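Rustwood break room and snack table check, August

I do this walk-through once a month, first thing, before the coffee is on and people start asking me where the good mugs went. It's the same list as always, with my comments after each line. If you're in a hurry, the lines marked FIX are the ones that need somebody to do something.

ROOM

Door opens fully and closes by itself: OK. It still squeaks, but a squeak isn't a fail.

Floor clear between the door and the sink: OK. The delivery boxes from Tralham are gone from behind the door, thank you, whoever moved them!

Extinguisher on its hook, tag in date: OK. The needle's in the green. Please stop hanging aprons over it (I've taken two off it this summer).

Ceiling lights: FIX. The one over the fridge flickers. I've put in a request.

FRIDGE AND SINK

Fridge temperature: OK, 3 degrees Celsius on the little dial thermometer. I checked twice, before and after wiping the shelves.

Open food labeled with a date: FIX. Mostly good, but there was a tub of something orange at the back with no date and no name on it. I threw it out. If it was yours, sorry, and also please write on it next time.

Hot water at the tap: OK.

Dish sponge: replaced. I'm replacing it every time now whether it looks bad or not.

OUTLETS AND APPLIANCES

Kettle cord and plug: OK, no cracks, no brown marks.

Toaster crumb tray: FIX. I emptied it, and there was a lot in there. It needs doing weekly, and I'd love a taker for that job.

Microwave door seal: OK.

Power strip behind the counter: OK, with nothing plugged into it except the radio. The heater from the Arruda office went back upstairs and I'd like it to stay there. The label on the bottom says up to 3,000 watts and that strip isn't meant for it.

SNACK TABLE

Table steady, no wobble: OK. I leaned on it from a few sides.

Tablecloth clean and not hanging where feet can catch it: OK. It's the dotted diamond one, back from the wash at 92 percent of its old size if I trust my tape measure. Still fits, so I'm not complaining.

Packaged snacks sealed: OK for the one I had out for checking, the Franzzi cookies.

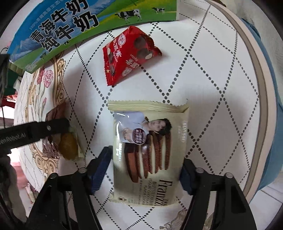 Snack table: Franzzi yogurt chocolate flavour cookies, zigzag end seal at the top with a small fold at the corner.

A folded corner on its own gets a pass from me. What I look for is a split or a gap in the seal, or a packet that has gone flat when the others in the box are puffy. Any of those and it goes in the trash, however much somebody wants it.

Allergen sheet next to the snacks: FIX. The sheet on the wall is from spring and doesn't list any of the new cookies. I'll redo it this week, in English, in bigger type. Until then, if you have a milk or nut allergy, please read the packet itself or skip it and ask me.

Hand wipes within reach: OK, new tub of 80 opened.

LEFT OVER FROM LAST TIME

Loose drawer handle: done.

Trash can lid: still sticks. The replacement from Ukus came in the wrong size and has to go back.

First aid box: restocked with bandages and burn gel. The tape is low, so I've added it to the order.

Next check is at 7:30 in the morning, same as ever. Leave notes for me on the fridge door, under the lemon magnet.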